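News > Around Town > Home & Table

Sorting day at the Brenik lending cupboard, and yes, the rose-gold set is going out again

Posted 15th November
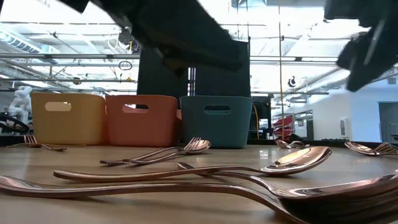 Rose-gold spoons and forks on the table at Brenik, with the yellow, orange and teal baskets behind.

If you've ever tried to feed a big family party off four forks and a pile of picnic knives, you already know why I love the lending cupboard. I stopped in at the Brenik hall this week to see how the holiday sorting was coming along (and, fine, to get my own name on the list before the rest of you), and I ended up staying most of the afternoon.

For anyone new in town, the cupboard lends out tableware the way a library lends books. You sign up at the desk, you take home what you need for your dinner, you bring it back clean. It started in July with one shelf of donated plates, and it has grown a lot faster than the shelf did. At last check there were 269 pieces of cutlery on the books, and that's before you get to the serving things, which live in their own drawer and have their own sign-out sheet.

The big change this season is color. Up to now everything came home in one tub and somebody had to pick through it. Now there are plastic baskets in mustard yellow, a sort of salmon orange, and teal, all with a handle slot near the top so you can carry one in each hand. Yellow is for forks, orange is for spoons, and teal is for whatever doesn't fit the first two, meaning butter knives, cake servers and that odd little thing I'm told is for pickles. I had my doubts about teal. It seems to me that a basket for "everything else" is how you end up with a junk drawer! But I watched a few rounds of sorting and it does move along.

Now, the rose-gold set. I know some of you have been asking. It came in from Nigam, the banquet place out on the Pririk road, when they switched over to plain steel, and it is gorgeous stuff. Shiny, coppery, a little bit over the top. The large serving spoon has a long curved handle and a bowl deep enough for a proper scoop of mashed potatoes, and I want it for my stuffing so badly that I'm putting it in print. The regular spoons and forks are just as pretty, and if you have candles on your table they'll do half your decorating for you.

A few things to know if you want to borrow it:

The rose-gold set goes out as table settings for eight, serving spoon included. If you're having a bigger crowd, you can top up with plain steel, and the desk will help you mix them so it looks like you meant it.

There's a 20 dollar deposit, which you get back when everything comes home. Regular steel is still free to borrow with no deposit at all.

Please, please wash the rose-gold by hand. The dishwasher dulls it, and so does the rough side of a sponge. Warm water, soft cloth, dry it right away. I got a small lecture on this myself and I hadn't even borrowed anything yet.

Loans run from Wednesday to the following Tuesday, and the Thanksgiving slots were going quickly when I left. The list for December opens as soon as those come back. If you live over in Zirnden you can borrow too (I asked, there was some confusion about this on the flyer), you just need to bring something with your address on it.

They're also looking for donations, though maybe not the kind you'd guess. Forks are covered. Teaspoons are what keep vanishing, here as in every kitchen I've ever lived in, and the cupboard could use about 20 more of them in any pattern. Tablecloths are welcome too if they've been washed. No glassware for now, there's just no place to put it.

I went home with a sign-up slip and a sudden urge to tip out my own silverware drawer onto the kitchen table. Found two measuring spoons, a corkscrew I'd given up on and a dead battery. The spare teaspoons are going over to Brenik on Saturday.

Comments

potluckqueen: We borrowed the steel for my dad's birthday and it was so easy. Didn't know about the rose-gold!! Signing up tonight.

Marsh Lane reader: Is the serving spoon available by itself? I have plenty of forks, I just want the spoon.

twofortea: Get in line, Marsh Lane. Also can confirm on hand washing, I ruined a copper-colored set of my own in one cycle.

zirnden_mom: Thank you for clearing up the address thing, I was turned away by the flyer and never asked. Will bring teaspoons.

Contact the news desk | Send us a tip | Copyright Around Town, all rights reserved | Back to top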